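Motandale to Open Shared Repair and Sewing Rooms in Former Lindberg Building

The town of Motandale will open a set of shared workrooms in the old Lindberg furniture store in March, giving residents a place to mend clothes, fix household items and work on small projects for a monthly fee.

The building on the main street has been closed for 16 months. The town signed a lease for the ground floor and part of the basement last fall, and work on the wiring and plumbing is nearly finished. The upper floors are not part of the lease and will stay closed for now.

There will be 30 places in all, split between a sewing room at the front, a repair room at the back and a quiet room for drawing and paperwork. The sewing room gets the large store windows. The repair room has its own door to the alley, so people can bring in bikes and chairs without carrying them past the front desk. 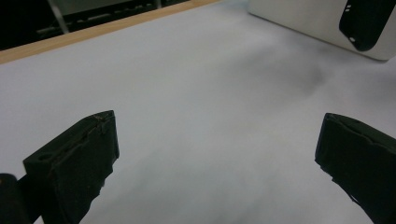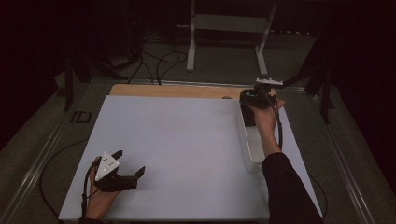
Tănase
Local News Reporter

Membership will cost $30 a month for town residents. People from Kanholm and other nearby towns can join at the same rate for the first year, after which the town will decide whether to charge them more. Anyone under 16 must come with an adult and does not need a separate membership.

The town received more than 200 replies to a survey on what to do with the space. Mending and alterations came out first, followed by furniture repair. A pottery room was also popular but was dropped because the building cannot take a kiln without a new power line and a separate vent. The town says it may look at pottery again if it takes over more of the basement.

Most of the furniture is secondhand. Tables and shelving came from the Kanholm school district, which closed two classrooms last summer, and a set of cutting tables was bought from a tailor who retired. The town set aside $3,000 for hand tools and sewing supplies. Members will have to bring their own fabric, thread and glue.

The rooms will be open in the afternoon and evening, with the last entry at 8 p.m. Morning hours are being held back for classes. The first class, a short course in hemming and zippers, is already full -- a second group will be added if a teacher can be found.

Parking was the main worry raised by neighbors at the public meeting. The lot behind the building has 16 spaces and is shared with the pharmacy next door. Under the agreement with the pharmacy, members may use the lot after 5 p.m. Before that they will need to park on the street or in the free lot by the library, a short walk away.

Sign-up forms are available at the town hall front desk and at the Motandale library. Those who join before the opening will not pay for their first month. The lease runs for 3 years, and the town can renew it once on the same terms.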